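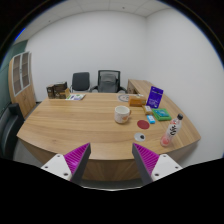 Killeck council votes to keep evening bus to Fokton

October 28, 2024

The Killeck town council has agreed to keep the evening bus to Fokton running through the end of February, after riders objected to a plan to drop it this fall.

The last bus leaves the market square at 9:40 p.m. and is used mostly by shift workers at the Tichý bakery and by students taking night classes. The operator, Plusesley, asked in the summer to end the service, citing fuel costs and low ticket sales on the return trip.

Under the new agreement the town will pay Plusesley 2730 euros a month toward the route. A petition against the cut drew 2000 signatures.

"People had already started asking their managers for different shifts," said council member Roman Marciniak, who put the motion forward. "We needed an answer before winter."

The motion passed with seven votes in favor and two against. Bogumił Olszewski, who voted no, said the money should go to road repairs on the north side of town - work that has been put off twice.

Fares will stay the same. The stop at the old sawmill will move to the other side of the road while the sidewalk is being rebuilt, and the new timetable will be posted at all stops and in the library.

The council will look at passenger numbers again before the agreement runs out.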